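The Slow Seat

I took up rowing because of a flyer taped inside a laundromat window. It said Learn to Row, no experience, bring socks, and I thought, well, I own socks! That was 2 winters ago. I now have calluses in places I didn't know could get them, and I plan my whole week around the tide at Skorkura.

If you've never been, Skorkura is a skinny inlet with a boatyard on one side and a lot of reeds on the other. The club, Traltard Rowing, keeps its boats in a long shed there. They're fixed-seat wooden boats, wide and heavy, with four people pulling one oar each and a fifth steering. Mine is usually the Yazdani, which is green, leaks a little at the bow, and weighs as much as a small car (or so it feels when you're carrying your corner of it down the ramp at six in the morning).

My first outing was a disaster. I caught a crab, which is what rowers say when the blade gets stuck in the water and the handle comes back and whacks you in the ribs. Then I caught another one. The woman behind me kept saying "small strokes, small strokes" in the voice you'd use on a nervous horse, and by the time we turned around at the channel marker I had gotten in maybe four good pulls. I was hooked anyway. 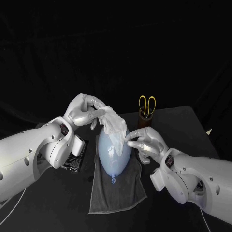
A light touch with a tissue and a balloon.

What I love is how quickly your head empties out. You look at the back of the person in front of you, you listen for the oars knocking in the pins, and you try to land your blade when theirs lands. When it works the boat kind of lifts and hums. When it doesn't, you hear about it from the cox, loudly, along with everybody having coffee on the dock.

Every fall we race at Stustusex, down and around the island and home again. Last time there were 20 boats on the line and we finished in 35 minutes, which put us well behind a crew of retired schoolteachers who sang the entire way. I'm still a bit sore about that. We had them at the first turn, too, until our steering went wide and we took a tour of somebody's mooring field.

Membership is cheap, and your first outing costs 10 dollars, life jacket included. Wear layers you can peel off, skip the gloves (they bunch up and make the blisters worse), and eat something beforehand. We go out through December if the ramp isn't icy. I'll be the one in the bow seat of the green boat, bailing.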